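The Second Life of the Office Computer

When the town library in Skovby closed its old reading room, the staff found 2343 index cards in a cupboard and one gray computer that still started. The cards went to a museum. The computer went to Harriet Schumacher, who had asked for it in a letter written by hand.

She has been collecting office computers for many years now. I visited her in November, in the former dairy where she keeps them. It rained the whole way from the train station, and she gave me a towel before she gave me her hand.

I must say that I expected a kind of warehouse. The dairy is more like a school. On the ground floor the machines stand on long shelves, in the order of the year they were bought. Upstairs there is a table with a lamp, a kettle and a big paper book, in which every computer has its own page. The last page in use, when I came, had the number 861.

In the book she writes where the machine worked. This interests her more than the technical side. One came from a dentist, one from a driving school, one from the shipping office of Strömberg, a paper company that made envelopes until the orders stopped. On that one there was still a note with the phone extensions of people who retired long ago.

"A home computer was chosen by somebody," she told me. "The office computer was only given to you, and then you spent more hours with it than with your husband."

I grew up in another country, but I recognized this at once. My mother worked at an insurance desk for most of my childhood, and I can still describe the computer there better than our kitchen. It had a sticker of a sunflower on the side. She was not allowed to put it on the front.

Most of such machines do not come to a dairy. When a company changes its equipment, usually a whole floor is changed in one weekend, and the old things leave on pallets. Some are cleaned and sold again, often to small firms and to students. Others are taken apart for memory, drives and processors, and the rest is sorted by metal. At Stadex, a dealer two streets from the harbor, I bought a used tower for my own desk. The seller offered me a choice of 2, and I took the one with fewer scratches. I wrote this article on it.

Schumacher has nothing against the trade. She sells too, when she has the same model too many times, and with the money she pays the heating. What makes her sad is how little gets written down. She showed me a page where she knew only the model and the weight. Under it she had left eleven empty lines, in case that someone would call.

Sometimes someone does. A man from Unside recognized his former machine from a list she had sent to the local paper, and came by bus to see it. He sat in front of it for a while and typed his old password, which was refused. Then they drank coffee and he told her about the office, the bad chairs, the colleague who sang. She filled both sides of the page.

Before I left I asked if I could add something to the book about my mother's computer, though it was surely scrapped long ago. She thought about it, and sharpened a pencil for me. I wrote about the sunflower.
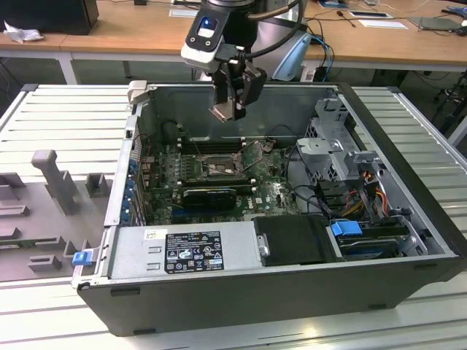 An open desktop computer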